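Ticket 2223: Which things are allowed in the pick bin, and who gets to say so?
Queue: Cell practice and safety / Opened by: Signe Rønning / Status: Closed, with one follow-up 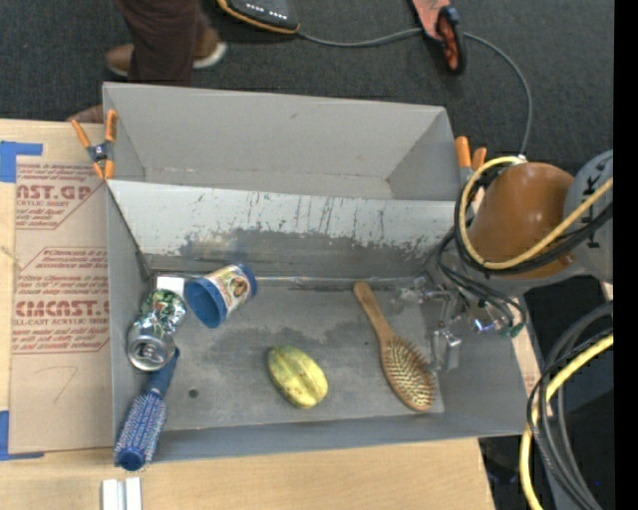
Hi all, and thank you in advance for your patience, I know I tend to write these long. I'm trying to get the Broddale cell signed off against our house rules for shared picking stations, and I keep getting stuck on section 4, the one on object sets. It says the bin should hold "ordinary household items in safe condition." That's lovely as a sentence, but I've now had three different people read it to me three different ways, and I would really like one reading we can all live with before the March review.

My trouble spots, in the order they bother me:

The drink can. It's dented and crumpled, and I can't decide if that counts as "safe condition." I like having it in the set because dented things are what people will hand these arms in real life, but a torn edge could cut a glove or nick a fingertip on the gripper.

The brushes. We have the round blue one and the wooden paddle one. The round one likes to end up with its head over the front rim, and I don't know if an item in that position still counts as "in the bin" for the purposes of starting a run.

The clamps. The bin is held by two spring clamps with orange tips, one at each end. Section 6 says fixtures must be "secured," and our last auditor wanted bolts. I'd hate to drill that tabletop if I don't have to.

Signe R.

Reply from Ragnvald Ekström, 9:40 am

Good morning Signe, and please never apologize for a long ticket, the short ones are the ones that keep me up at night. I wrote a fair bit of section 4 back when we only had the Trimcombe station, so the vague wording is my fault and I'm happy to own it.

Cans: a dent is fine, a tear is not. Run a gloved thumb over the whole thing before it goes in, and if it catches, throw the can out. Please write the check on the cell sheet so the evening shift does it too.

Brushes: anything resting over the rim gets pushed back before a run starts, with the arm stopped. If it ends up there during a run, let the run finish. I don't want people reaching in to tidy while the arm is live, however slow it's moving. I've done it myself, years ago, and got a very good talking-to.

Clamps I'll leave to Poul, he has strong feelings.

Reply from Poul Overgaard, 11:15 am

Strong feelings is a kind way to put it! Clamps are fine for a bin, Signe. "Secured" in section 6 means the bin doesn't shift when the gripper bumps a wall. Push on each corner with the flat of your hand, and if nothing moves you're done. Do it at the start of every shift, though, and again after anyone has had the clamps off for cleaning. The auditor was thinking of the arm base, which does need bolts, and I suspect the two got mixed up in the notes.

While you're over there, could you look at the cable loops? I'd like the arm taken through its full reach at low speed, with one person watching the cables and another at the stop button. If a loop touches a clamp handle or drags over the bin wall at any point, tie it back and go again. That's section 7, and it's the part everybody skips when they're in a hurry to get going.

Reply from Signe Rønning, 2:05 pm

Thank you both, this is such a help. I have one more and then I'll leave you in peace. Is produce all right? There's a yellow-green ribbed fruit in our set, a star fruit or something very like it, and the rules don't say a word about food.

Reply from Ragnvald Ekström, 2:30 pm

Fruit is all right as long as it's whole and it goes home or in the trash at the end of the day. Wipe the floor of the bin afterward. I'd ask you to keep a line on the cell sheet for the time it went in, too, so the next shift isn't left guessing.

Resolution notes, entered by Signe Isaksson

Section 4 will be reworded to cover dents, tears, items over the rim, and fresh produce. Section 6 gets the corner push check, with clamps named as acceptable for bins. No change to section 7. Follow-up is ticket 467, assigned to Vilgot Hovland, for the new cell sheet template. Signe R. has asked for a bigger comments box on it, and I've passed that along with my full support.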